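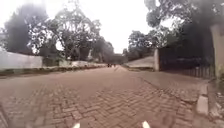
Learning to Sing the Sad Ones

The Sunday service in Flekham runs 50 minutes, and for most of its history none of those minutes went to a psalm of complaint. The congregation sang praise and thanks, and now and then a hymn about heaven. If your week had gone badly, you sang the same songs as everyone else and went home.

Bríd Fahy noticed this when her brother died. She had been the church's music leader for 11 years by then and had picked nearly every song herself.

"I went through our list looking for something I could get through," she says. "I had plenty about joy. I had one about being tired, and it stopped being tired in the second verse."

She started with Psalm 13, which opens by asking God how long he intends to forget the person praying. It is six verses long. She set it to a plain tune most people already knew and put it after the Scripture reading, where there had always been a chorus.

Some people didn't like it. Arlo Nakamura, the pastor, got two letters that week, one of them long. The writer felt that Christians live after Easter and should sound like it. Nakamura took the point seriously and still does.

"I don't want a church that enjoys being miserable," he says. "But Jesus prayed Psalm 22 on the cross. I have a hard time telling people those words are beneath them now."

Psalm 13 does turn toward trust by the end, and so do most of the laments. Psalm 88 is the hard case. Its last word, in many translations, is darkness. Fahy held it back until Lent, and Nakamura preached on it the same morning without trying to fix it. 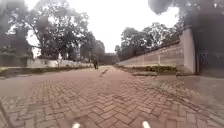 He told the church that the psalm is still addressed to someone. The writer thinks he has been abandoned and keeps praying anyway, day and night, to the God he is accusing. Nakamura called that faith, and he left verse 18 where it was.

Flekham is a town of 3607 people, and word of this got around slowly. The Doherty chapel across the river asked for copies of the tunes. Fahy sent them with a note asking that the psalms be sung whole, since the usual habit is to keep the comfort and drop the verses before it.

The church now sings a lament every other week. Fahy has not tried the cursing psalms. She and Nakamura disagree about Psalm 137 — he would read it aloud and she would not sing it — and they have agreed to leave it until the fall.

The man who wrote the long letter still comes. He stands for the laments with the book open and doesn't sing. Fahy says she has no plans to ask him to.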